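**Anyone else switch to wool blankets this winter?**

**quiltedmoose**
OK I have to gush for a minute. We keep the house cold at night (I like it, my husband puts up with it) and for years I slept under one giant puffy comforter. Boiling at midnight, freezing by four. In January my aunt gave me an old wool blanket from her cedar chest and I have slept like a rock ever since! Now I want to do the whole bed in layers: sheet, thin cotton blanket, wool, maybe a light quilt on top. What are you all using?

**pinehollow24**
Welcome to the club!! I've been layering for 13 years and I'll never go back. You can kick one layer down to your feet at 2 a.m. without waking up all the way. My favorite is a Menari throw I found at an estate sale, heavy as a wet dog and just as warm.

**ShivamSisodia**
Going to disagree a little. Wool is great, but four layers is a pain to make up every morning, and if anybody in the bed is a roller it all ends up on the floor. I have one Elleck duvet, medium weight, in a cotton cover. Shake it and you're done.

**quiltedmoose**
Ha, I *am* the roller. I tuck the wool in at the foot with hospital corners and leave the sides loose, and so far it stays put.

Does anyone wash theirs at home, though? The tag on mine is long gone and I'm scared of pulling a doll blanket out of the machine.

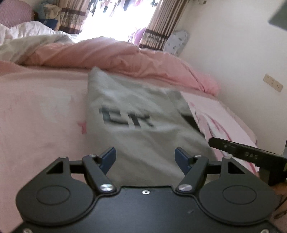
*Bedroom, before I start on the layers*

**pinehollow24**
Cold water, wool soap, lay it flat on towels. Don't wring it! I do mine once a year and air it on the porch rail the rest of the time.

**tansy_b**
Please don't put it in the machine at all, even on gentle. I felted a beautiful Yoon blanket that way, and it cost me $104. It's a very nice dog bed now. Bathtub only.

**pinehollow24**
I've used the hand wash cycle for years with zero trouble, so I think it depends on the washer. But sure, the tub is safer if you don't know what the blanket is.

**ShivamSisodia**
Or get a duvet and wash the cover. Just saying.

**quiltedmoose**
Shivam, you're not going to convert me, but I do like the sound of that Elleck for the guest room! Going with the tub on Saturday. Tansy, how long did you soak the next one?

**tansy_b**
Ten minutes, then two rinses. Roll it up in a big towel and kneel on it, you'd be amazed how much water comes out.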